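Small drum on a table, noise going through to the apartment below

Posted January 26, 2025 by Silvia Kopecký

Print this page | E-mail this page

I live on the second floor of an older building with wood floors and no carpet. In the fall I started learning some simple drum parts for a group that meets at the Vilum center. It's a small red drum with a skin head and tacks around the rim, played with two wooden sticks. I keep it on a table with a cloth over the top and practice after dinner, never past eight.

My downstairs neighbor in 137 has now left two notes. She was polite about it. She says she doesn't hear a tune or anything like that, only a low thump that comes through her ceiling light. I went down and listened while my sister played, and she's right, it's worse in her living room than in our hallway.

I've looked at foam panels for the walls. One set was $459, which is more than I want to spend without knowing if it helps. Our lease also says no nails or glue on the walls. Is there something cheaper I should try first? I don't want to stop playing, and the group plays in front of people in February.
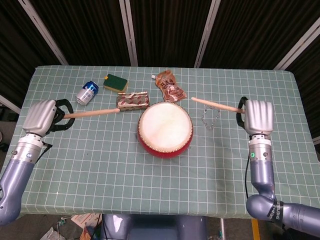 Guido Palumbo

Don't buy the foam. Wall foam cuts down the echo inside your own room. It does very little for sound going into the floor, and from what your neighbor told you, the floor is the problem. The drum shakes the table, the table legs shake the boards, and her ceiling does the rest.

You have to break that path somewhere. I'd go in this order and stop when she's happy:

1. Fold a bath towel in four and put it under the drum. A tablecloth by itself is too thin to do anything. If the drum slides, put a piece of rubber shelf liner on top of the towel.

2. Put something soft under each table leg. Felt pads are for scratches and won't do much here. You want thick rubber, the kind sold for washing machines. I used Odmont pads under a sewing table and they were fine, but any dense rubber will do. Check that the table doesn't rock afterward.

3. Move the table near a wall that holds up the building, if you know which one that is. Floor joists flex most in the middle of the span. In my last place, moving a treadmill over by the outside wall made more difference than the mat did.

4. Put down a rug with a real felt or rubber pad under it. The pad matters more than the rug. Used wool rugs are cheap if you don't mind the pattern.
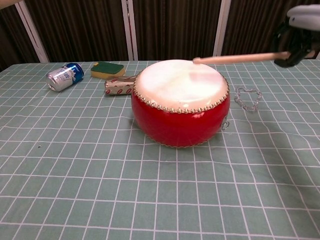

Change one thing at a time and have somebody listen downstairs after each change, playing the same part at the same volume. If you do it all at once you won't know what worked, and you may end up paying for a rug you didn't need. Ask your neighbor if she'd be willing to listen. People put up with a lot more when they've been asked, and you may find that half an hour earlier suits her better than any amount of rubber.

Also, take the drum off the table for some of your practice. You can work on the sticking with a pillow on your lap and get most of the benefit. Save the real drum for the last five minutes.

Fouzia Hayat

Just use a practice pad. They're quiet and you can do it in front of the TV.

Sidra Sandhu

I agree with Guido about the floor, but I'd go easy on step 3 if the outside wall has a radiator on it. Natural skin heads don't like dry heat. They tighten up and the pitch climbs, and one of mine split along the tacks over a winter. A tacked head can't be loosened the way one with screws can. If yours is skin, keep it well away from the heat and don't leave it in direct sun either.

On the pad – it's good for your hands, but the bounce is different from a drum head. I switch back to the drum for at least the last week before we play anywhere.

Your building may also have quiet hours in writing. Ours did, and they started later than everyone thought.

Contact us | Copyright 2025 | Back to top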